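**Council adopts new rules for short-stay rentals in Lurnora**

Lurnora Council has adopted a new local policy on short-stay rental accommodation, following a public meeting on Wednesday evening at the Wiritz Street hall. The policy applies to whole homes, granny flats and single rooms let for fewer than 90 nights in a year. Properties let for longer than that will need a change-of-use approval and will be assessed in the same way as a small guest house.

Under the policy, owners must register each property with the council before it is advertised. Registration costs $200 for a whole home and $100 for a room in a house where the owner also lives. The registration number must appear in every online listing and on a notice inside the front door, together with the name and telephone number of a local contact who can attend within the hour.

Owners already letting a property have until the end of October to register. A fine of $400 may be issued for each listing that remains unregistered after that time.

Planning manager Bảo Tăng told the meeting that the rules were drafted in response to complaints received over the past two summers, most of them from streets between the Fabbri canal and the foreshore. The complaints chiefly concerned noise after 10 pm, bins left on the kerb for days and cars parked across neighbouring driveways.

"The council recognises that visitors are important to the town and that many residents rely on the income from a spare room," Mr Tăng said. "The policy asks owners to meet a clear standard, and it gives neighbours a number to call when something goes wrong."

The standard covers fire safety, sleeping arrangements and waste. Smoke alarms must be fitted in every bedroom and in the hallway outside, and must be tested between bookings. Rooms offered for sleeping must have a fixed door and direct access to a way out of the building. Garages, sheds and enclosed verandahs cannot be advertised as bedrooms unless they have been approved as such. No more than two adults may be booked into any one bedroom.

The draft also contained a requirement for each bedroom to be supplied with a wardrobe and a desk. Several speakers objected that this would be costly for owners of older cottages, where rooms are small, and the clause was removed before the vote. The adopted version asks only for a bed, a bedside light and somewhere to hang clothes.

Residents of the Soledia estate asked whether the policy would override the estate's own by-laws, which already restrict lettings of less than one month. Council staff confirmed that it would not. Where the two differ, the stricter rule will apply, and owners on the estate should seek written consent from their owners corporation before lodging a registration form.

Speakers were divided on the 90-night limit. Some long-term residents argued for a lower figure, citing the shortage of homes available to local workers and the number of houses that stand dark through the winter. Owners who spoke against the limit said that it would penalise those who manage their properties well. An amendment to lower the limit was put and lost. The policy was then adopted by a majority of councillors.
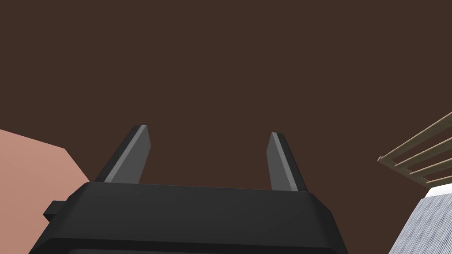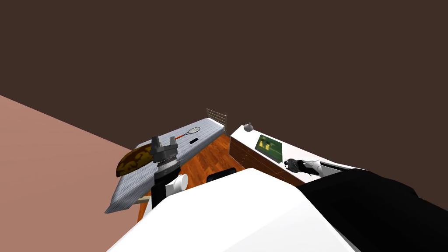
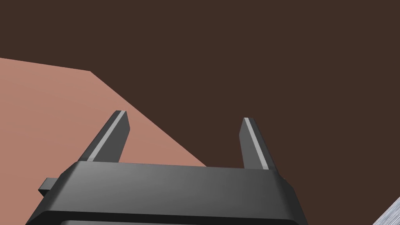

Inspections will be carried out by the council's building team. New registrations will be inspected once before approval, and registered properties may be inspected again if two or more substantiated complaints are received in the same year. Owners will receive at least seven days' notice in writing, except where there is an immediate risk to safety.

Revenue from registration will be spent on inspections and on an after-hours telephone service for noise and parking complaints. Any surplus will be directed to additional bin collections in the foreshore area during the school holidays.

Registration forms are available from the customer service counter and from the Lurnora library. Owners will need to provide proof of ownership, a simple floor plan showing each bedroom, and a current certificate of insurance. Tenants who wish to sublet a room must attach written permission from the landlord.

The policy will be reviewed after its first full year of operation. Written comments from residents may be lodged at any time and will be included in the review.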